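Desk Power and Cable FAQ

Quick answers, updated when we get to it. If your question isn't on the page use the contact form. Sunday messages get read Monday morning.

What is this page for?
Sharing one power strip on one small desk. Chargers, a fan, the cords that go with them. Wall wiring, breakers, anything behind a cover plate – call an electrician, we can't help from here.

Do I need the Rivora tray for any of this?
No. Tray is nice. A bare desk works fine.

How many things can I plug in?
As many as there are outlets, provided the total stays under the rating printed on your strip. Phone chargers and a little fan draw next to nothing. Heaters, kettles, hair dryers – straight in the wall, always.

Where do I find the rating?
Usually the underside, sometimes the end or along the edge. Tiny print. Take a phone photo and zoom in. If it's worn off and you can't find the model either, replace the strip.

Can I plug one strip into another?
No. We get this one weekly. Still no.

My charger covers the outlet next to it. Now what?
Cube chargers do that. Try it in the last outlet with the body hanging off the end. Or turn it around if the slots allow it. Or get the 2 pack of short extension leads (Zedum makes one, so do plenty of others) and let the cube lie on the desk.

What order should I plug things in?
Strip off at the button first. Cubes next, as they take the most room. Fan last. Then button on. If you have to pull one out later hold the plug body, never the cord.

Does it matter which way up the strip goes?
Flat, sockets up, for a desk. Pick the direction so the button ends up near your hand. Don't stand it on its side behind a monitor where stuff can fall in.

What do I do with the extra cord?
Loose loops, a hand wide. Don't wrap it tight around the strip or around the charger. Don't tuck it under the strip either, it'll rock every time you push a plug in.
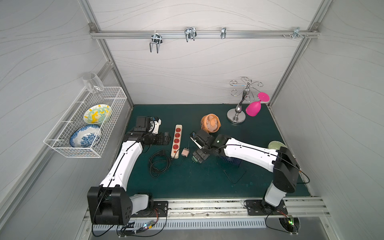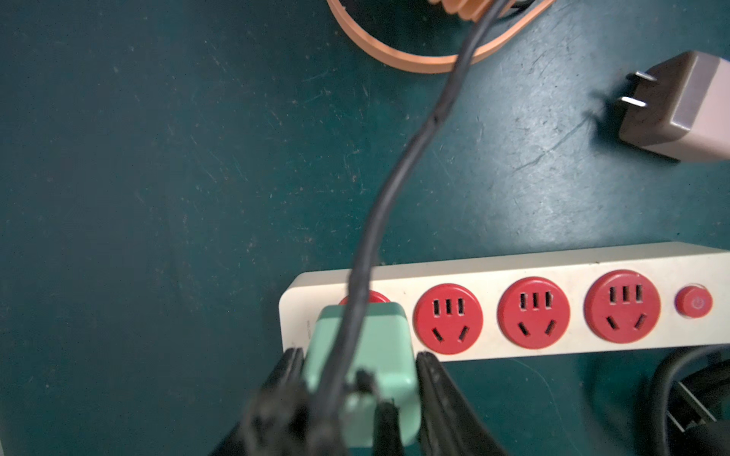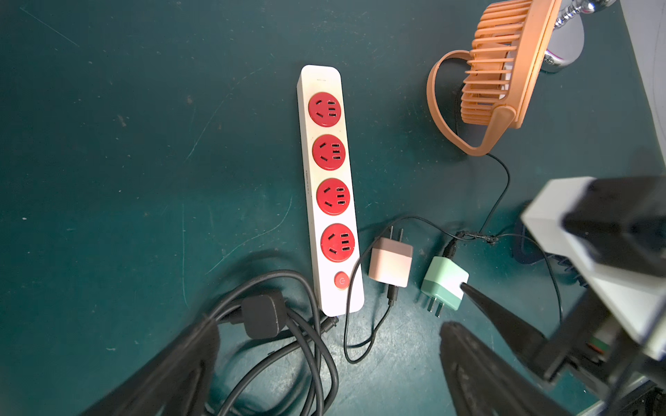 Power strip with red sockets, plus chargers and cords, on the desk.

My cords are in a knot. Fastest way out?
Unplug both ends of everything. Yes everything. Start with the thinnest cord and push slack into the knot, don't pull. Once it's free, coil it and put it somewhere else befor you start the next. Fan cord comes out last because you can't unplug it from the fan on most models.

How do I tell the chargers apart?
Color is easiest. Pink one for this, green one for that, and stick to it. All white? Dab of nail polish or a bit of tape on the body. Keep tape off the prongs.

Prongs bent or folded funny?
Folding prongs should click open and stay there. If they flop around or you had to straighten them with pliers, toss the charger. Not worth it.

My plug has two flat pins and the strip takes all sorts. Is that ok?
It'll fit a multi-standard socket, yes. Fit is not voltage! Read the small print on the charger for the input range and check it against your wall supply. Kahsay has a plug chart on their help pages if your traveling.

Fan keeps sliding around?
Small desk fans are light. Move it back from the edge, leave slack in the cord, put a rubber mat under it. The Geltico gel pads work ok until they get dusty – rinse, air dry, stick back down.

How do I clean the strip?
Unplug it from the wall. Dry cloth, dry soft brush for the slots. No sprays, no wet wipes. Same deal for the chargers.

One socket feels loose. Can I use the others?
Please don't. Stop using the whole strip. Same if it buzzes, smells or feels hot.

Can I recycle an old one?
Most towns take strips and chargers with small electronics. Not curbside. Cut nothing off, drop it in whole.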